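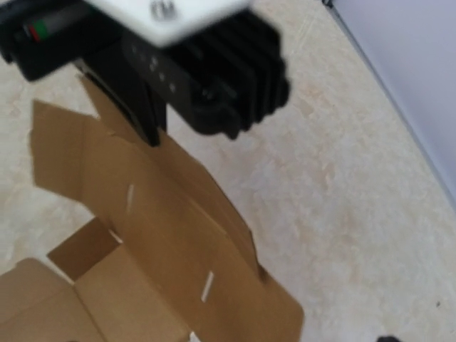
A robot gripper over a pale floor.

What Happens When Something Is Stolen?
A guide for young readers from the Fisley Police Department, Office of Community Information
Friday, December 27, 2019

Every year, people in Fisley tell the police that something has been taken from them. It may be a bicycle, a phone, a backpack, or a package left on a porch. Last year the department received some 415 reports of stolen property. Several of those reports began with a young person who noticed that something was missing and told an adult.

This guide explains what a police report is, who reads it, and what may happen afterward. It is meant for readers in grades three through six. Adults are welcome to read it as well. Words that may be new are explained where they first appear, and again in the list at the end.

What is theft?

Theft means taking something that belongs to another person, without permission, and meaning to keep it. Theft is against the law. It does not matter whether the thing cost a great deal or very little.

Borrowing is different. When a person borrows something, the owner has said yes, and the person plans to give it back. Sometimes a thing that seems to be stolen has been borrowed by a brother or sister, or left on a bus. Police officers often ask about this first. The question does not mean that they doubt you.

You may also hear the words burglary and robbery. People often use them as if they meant the same thing as theft, but the law treats them separately. In general, burglary means going into a building without permission in order to commit a crime there. Robbery means taking something from a person by force or by scaring that person. The exact wording of these laws is different from one state to the next.

The first step: tell an adult

If something of yours is missing and you think it was stolen, tell a parent, guardian, teacher, or another adult you trust. Do this as soon as you can. It is easier to remember the details on the same day than a week later.

Do not try to get the item back by yourself. Do not follow anyone, and do not go to a stranger's house or yard, even if you believe you can see your property there. Tell an adult what you saw and where you saw it.

When should someone call 911?

The number 911 is for emergencies. An emergency is something dangerous that is happening now, or has only just happened. Call 911 if someone is hurt, if someone is threatening another person, or if you think that a stranger is inside your home. You may call 911 without asking an adult first.

The person who answers is called a dispatcher. The dispatcher will ask where you are and what is happening. Stay on the line until the dispatcher says that you may hang up. If you call 911 by mistake, do not hang up. Explain that it was a mistake, and the dispatcher will thank you and end the call.

A bicycle that went missing during the night is a serious matter to its owner, but it is not an emergency. For a case like this, an adult should call the department's regular number or visit the front desk on Drostell Avenue. The desk is open every day from 8 in the morning.

Making a report

A police report is a written record of what happened. An officer or a desk clerk asks questions and types the answers. For most stolen items, this takes no more than 30 minutes. Children may take part, and a parent or guardian may stay in the room the whole time.

The officer will usually ask the following:

What was taken?
When did you last see it?
When did you notice it was gone?
Where was it, and was it locked up or put away?
Did you see or hear anything unusual?
Does the item have a serial number?

A serial number is a set of numbers and letters that the maker puts on an item. No other item of the same kind from that maker should have the same one. On most bicycles it is stamped into the metal underneath, near the pedals. On many phones it can be found in the settings or on the box. A serial number is very helpful, and we ask every family to write these numbers down and keep them in a safe place at home.

If you do not know the answer to a question, say "I don't know." This is a good answer. Guessing can send an officer to look in the wrong place. If you remember something later, an adult can call and have it added to the report.

What is a case number?

When the report is finished, it is given a case number. The case number works like a label on a folder. Anyone at the department who needs to find the report can look it up this way. Your family should keep the number, as an insurance company may ask for it. An insurance company is a business that people pay a little at a time, and that may help to pay for things which are lost or stolen.

What officers do next

After the report is made, the work that follows is called an investigation. To investigate means to look for facts. An officer may visit the place where the item was last seen. The officer may talk with neighbors, or ask a store whether its security camera faces the street.

A person who saw or heard something that could help is called a witness. Children can be witnesses. A witness is asked to tell the truth and to tell only what he or she knows. Being a witness does not mean that you are in trouble.

Things that help to show what happened are called evidence. A cut lock may be evidence. A fingerprint may be evidence too. The skin on the tips of your fingers has tiny raised lines, and when you touch a smooth surface such as glass, the lines may leave a mark. Specially trained staff can sometimes lift that mark and compare it with others. Not every surface holds a clear print, and many cases have no fingerprints at all.

Please do not clean up or move things at the place where a theft happened until an officer says you may.

Some investigations are short and some are long. In others, the officers do not find enough facts to learn who took the item. The report is still kept. If the item is found later, perhaps in another town, the serial number can be used to match it to its owner.

What happens when property is found?

Items that are found or handed in go to the property room at the Issahaku Building. Each item is given a tag with the date and the place it was found. The person in charge of the property room is Sergeant Kwaku Addo.

"We would like to return every item on our shelves," Sergeant Addo said. "Very often we have a good bicycle and no way of knowing whose it is. A serial number, or a photograph with something special about the bike in it, makes a great difference to us."

To claim an item, a parent or guardian should bring the case number and something that shows the item belongs to the family. A store receipt or a photograph is usually enough. If the item is needed as evidence in court, it may have to stay with the department until the court is finished with it.

What if the police find the person who did it?

A person who may have committed a crime is called a suspect. In our country, a suspect is treated as innocent unless the crime is proved in court or the person admits to it in court. Police officers do not decide whether a person is guilty. That decision belongs to a judge or to a jury, which is a group of people from the community.

If the suspect is a young person, the case usually goes to juvenile court. The word juvenile means young. Judges in juvenile court can order many things, such as paying for what was taken, doing work that helps the community, or meeting regularly with a counselor.

How you may feel

People who have had something stolen may feel angry, sad, or nervous. Some worry that it was their own fault for leaving a gate open or forgetting a lock. A theft is the fault of the person who did the taking. It can help to talk with an adult at home or with a counselor at school. If you do not feel safe walking a certain way, tell an adult so that another plan can be made.

Keeping your things safe

Lock your bicycle each time you leave it, even for a short stop. Put the lock through the frame and around something that cannot be moved. A wheel can be taken off – a lock through the wheel alone may leave the thief with the rest of the bicycle.

Keep your phone in a pocket or a closed bag when you are not using it. Put your name inside your backpack and your coat. Do not share the numbers that open your locker or your bicycle lock, except with your parent or guardian.

Families in Fisley and in the neighboring town of Rikeck may also sign up bicycles with the department at no cost. The next sign-up day will be held in June, in the parking lot behind the Issahaku Building. Each child may bring up to 3 bicycles or scooters, and must come with an adult.

Words to know

Case number: the number given to a police report so that it can be found again.
Dispatcher: the person who answers a 911 call and sends help.
Evidence: things that help to show what happened.
Investigation: the work of looking for facts about a crime.
Jury: a group of people from the community who decide a case in court.
Serial number: the maker's own number for one single item.
Suspect: a person who may have committed a crime.
Witness: a person who saw or heard something that could help.

Teachers may copy this guide for use in class. Printed copies are available at the front desk on Drostell Avenue.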